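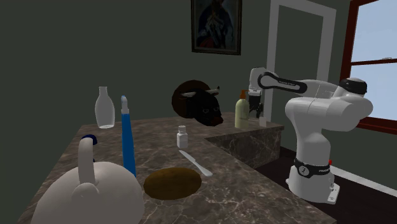

Simulated counter, arm at right, object set as loaded.

Workshop diary, Skokimbridge shared workshop, bench two. Entry for May 2021.

The session was given over to the simulated kitchen. Present were Kohei Kamata, Nelu Pop and the undersigned. Quang Võ sent his regrets and a corrected parts list, which has been placed in the binder.

The physical arm remains on its stand without power until the replacement cable arrives from Stimier. It was agreed in April that work would continue in the simulator in the meantime, and the counter now loads in full with its object set. The stone colour and pattern were left as supplied. Mr. Kamata asked that the painting and the bull's head be kept at the back, as he wishes to learn whether dark shapes near the wall disturb the object finder. The request was granted.

The first task is to pick up the small off-white block at the edge of the stone. The soap dispenser stands immediately to the left of it, and the pump spout points away from the block. Mr. Pop considers this a fair test of a straight downward approach. The undersigned would have preferred more clearance on that side. The layout stands as it is for the present, and a second layout with the dispenser moved back will be saved under its own name.

Settings for the planner were discussed at some length. The limit is now 2000 steps per attempt. A limit of 3000 was proposed by Mr. Pop and declined, the workshop computer being shared with the other benches in the evening. The random seed is to be written down before every run. This was neglected in April and two afternoons of results had to be set aside.

The clear glass bottle at the rear of the counter was the subject of some disagreement. Mr. Kamata holds that transparent objects should be removed until the depth settings are better understood. Mr. Pop would keep it. It has been kept, on the condition that no score is recorded against it. The knife, the white bottle and the brown oval item will be used later for the sorting task, which Hideaki Hattori has offered to write up.

A note on the base. The model is fixed to the floor beside the counter, whereas our own stand at home height is bolted to the bench top. Reach figures from the simulator must therefore not be copied to the real arm. Kwame Eshun is to measure our stand and supply the offset.

Outstanding: six grasp poses to be checked by hand; the cable; the offset; a reply to Mekorgate regarding the loan of the bench vice. The Singhal manual is to be returned to the shelf by whoever has it at present.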